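Who puts the chips in? A robot goes to work in Karneck

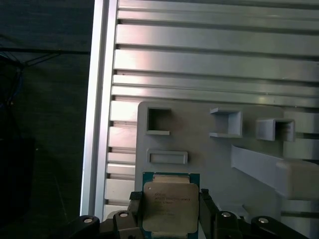

Ever wondered what happens to a computer when an office is finished with it? Lots of them end up at places like Grolamport, a repair workshop in Karneck. The people there take old computers apart, check the bits and send the good ones out again.

One of the bits is the processor. It's a flat square chip and it does the thinking for the whole computer. Small. Costs a lot. Easy to spoil if you drop it or bash a corner.

The job used to go like this. Pick up a chip. Put it in the tester. Wait. Take it out. Put it in the right tray. Pick up the next one. On a busy day that was 232 chips, all by hand!

Igor Havlíček did it for years. "Your fingers get sore and your brain goes to sleep," he says. "Then you put a good one in the bad tray and you don't even notice."

So now a robot arm does the picking up. It has a gripper on the end, with two fingers that close on the sides of the chip. Not too hard, not too soft. A bit like you holding a biscuit you don't want to snap.

How does it know where to go?

Somebody has to teach it. Robots don't guess very well. If a tray is in the wrong place the arm will still go to the old spot, and pinch the air. People at Grolamport spent most of October moving the arm, saving the spot, trying again. And again. Some robots have a camera near the hand too, so they can look at what they are about to grab.

So what does Igor do now?

Good question, and its one lots of grown-ups ask as well. Automation means a machine does a job that a person used to do. Sometimes that means fewer people are needed, and that can be a real worry for a family. At Grolamport 2 people changed jobs when the arm came. Igor looks after the robot. He cleans the finger pads, fills the trays and sorts things out when it stops. Bogumił Kwiatkowski went over to the repair bench, where he mends boards the robot can't.

Bogumił likes the bench. He does miss the chatting though – the two of them used to sit side by side all day with the radio on. Now they mostly catch up at lunch.

Igor had to learn new stuff, some of it hard. He went on a course in Hatberg and says the first week was awful.

What is the robot bad at?

Surprises, mostly. A sticky label. A bent corner. Two chips stuck togehter. A person sees that and sorts it in a second. The arm just stops and waits for Igor.

Try it yourself

Get a square cracker and use only two fingers, one on each side. Lift it, carry it across the table, stand it up in a slot between two books. Now do it 200 times. (Ok, do ten.) Was the last one as careful as the first? Ask a friend to move the books a little while your eyes are shut, then try again with them still shut. You've got the robot's problem now.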